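Aug 22, 2019

Saw Tornholm last night at the Kirar. It runs 151 minutes and I was never bored, which I did not expect from a movie about a ferry timetable dispute. Short thread, no spoilers past the first act.

The setup: a harbor town is losing its only ferry, and the harbor master has 40 days to find a reason to keep it. Most of the first hour is people in offices reading letters to each other. It works better than it sounds.

It's adapted from a stage play, and you can tell. There are 11 scenes set in the same waiting room. The director opens things up with boat footage between them, and some of that could go.

The lead is very good. She underplays everything until the hearing, then raises her voice once. The audience went quiet for that.

The brother is a weaker part. He shows up, argues, leaves, and comes back with the same argument. I think the play had a second sister and the script folded the two together.

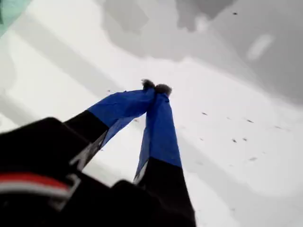
Blue on the finger, white behind it.

Sound is a problem. A lot of dialogue is buried under engine noise in the crossing scenes. The Kirar is usually fine, so I'm guessing it's the mix. If your theater offers captions, take them.

The score is by the same people who did Nenari. Mostly low strings. They use it less here and it's better for it.

Someone asked how it compares with De Graaf. Same studio, same cinematographer, very different movie. De Graaf is faster and has more jokes. Tornholm has the better ending. I'd watch De Graaf again first.

There were 23 people at my showing, counting me. Two left at the halfway mark. It has one more week at the Kirar and then goes to the small screen upstairs.

Wide release is in October. I'd cut the boat footage and leave the rest alone. 7 out of 10.

Correction to the second post: the harbor master has 40 working days. It matters for the hearing date.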